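## 5. Entretien du matelas à nu

Vous avez monté le sommier, posé le matelas, dormi dessus quelques semaines : bravo, le plus gros est fait ! Cette section traite de l'entretien courant du matelas Fikby, housse matelassée blanche, sans drap ni alèse. C'est un petit quart d'heure bien employé, et franchement agréable une fois qu'on a pris le coup de main.

### 5.1 Ce qu'il vous faut

- une petite pelle en plastique à bord lisse
- une balayette à poils souples, réservée à la literie
- deux ou trois chiffons propres et secs
- une corbeille à linge ajourée

> **Note.** Évitez la balayette qui sert déjà pour le carrelage ou la terrasse. Même lavée, elle garde des grains de sable entre les poils et finit par griser les coutures.

### 5.2 Débarrasser le lit

1. Retirez les draps, l'alèse et les oreillers. Secouez-les par la fenêtre si le temps s'y prête.
2. Ramassez ce qui traîne encore sur la housse : lingettes, gants de toilette, petites serviettes, la fameuse chaussette du fond du lit.
3. Mettez à la corbeille ce qui part au lavage, et pliez tout de suite le reste. Une pile commencée sur le coin du matelas y passe volontiers la journée !
4. Ouvrez les rideaux. La lumière rasante révèle très bien les miettes logées dans les creux.

### 5.3 Ramasser les miettes et les grains

Le matelassage à festons est une vraie réussite côté confort, mais chaque couture forme une petite rigole où les miettes adorent se réfugier. On travaille donc panneau par panneau, en suivant l'arrondi.

1. Posez la pelle à plat sur la housse, l'ouverture tournée vers les miettes.
2. Appuyez légèrement pour que le bord s'enfonce un peu dans le rembourrage. Tout le secret est là : sans cette pression, les grains filent dessous.
3. Ramenez les miettes vers la pelle par gestes courts, poils à peine couchés.
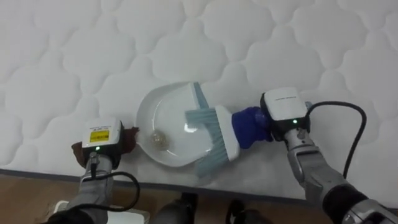
4. Passez ensuite la pointe des poils dans les coutures, toujours dans le même sens.
5. Relevez la pelle par le manche en gardant le fond bien horizontal, puis videz-la dans la poubelle avant d'attaquer la zone suivante.
6. Terminez par un chiffon sec, à grands mouvements souples, de la tête vers le pied.

> **Attention.** Pas de brosse dure ni de grattoir sur les coutures. Un fil tiré ne se rattrape pas, et la garantie Gralleck ne couvre pas les accrocs.

### 5.4 Les côtés et le sommier

La bande latérale grise se dépoussière au chiffon, dans le sens de la longueur. Comptez environ 5 minutes pour faire le tour, un peu plus si le lit est collé au mur. Si le plastique de livraison est encore en place sur le bas du sommier, c'est le moment de décider : gardez-le tant que le chantier dure dans la chambre, retirez-le dès que vous y dormez pour de bon. La base respirera bien mieux.
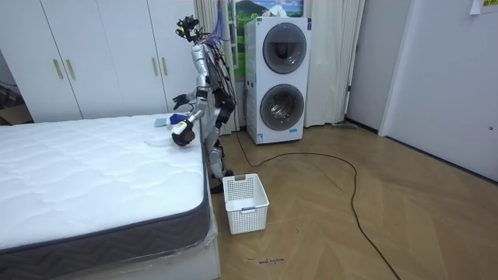

Une fois les côtés propres, laissez la housse à l'air libre pendant 2 heures, fenêtre entrouverte, avant de remettre l'alèse. Profitez-en pour passer un coup de balai au pied du lit, car une partie des miettes finit toujours sur le parquet.

### 5.5 Rangement du matériel

1. Tapotez la balayette contre le bord de la poubelle, puis lavez-la à l'eau tiède savonneuse.
2. Faites-la sécher poils vers le bas.
3. Rincez la pelle, essuyez-la, et rangez les deux ensemble dans l'armoire, à portée de main.

> **Note.** Pour une tache, n'utilisez pas cette méthode et reportez-vous à la section 9, « Taches et auréoles ».

*Texte revu par Ineke Stevens, 30 mars 2018.*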